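Sorting a Shared Desk — Project Report
Group: Ebere Isah, Violeta Pereyra, Aminu Adebisi

3. Method
We wanted to know if a handwritten label changes where people put things on a shared desk. We kept to wicker baskets on a white table, with fruit mixed in among desk supplies such as tape and a stapler. The word "fruits" was written in black marker on plain paper under one basket.

Table and baskets
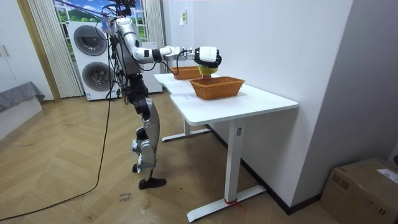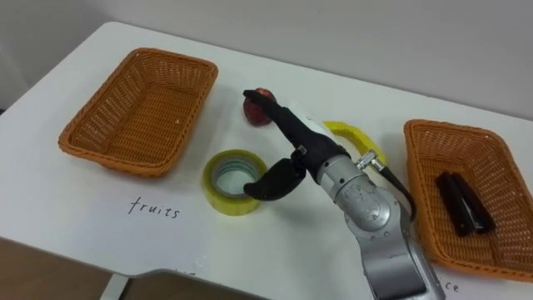
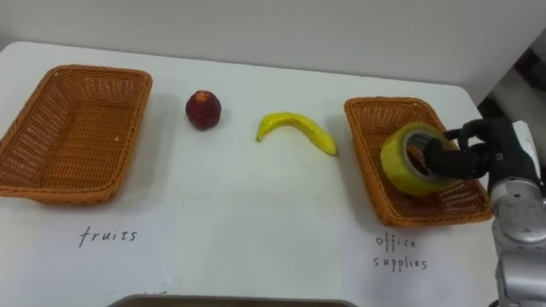

Our budget was 80 dollars and most of it went on baskets. Aminu wanted printed labels — we ran out of time for those. The survey questions are in Appendix B.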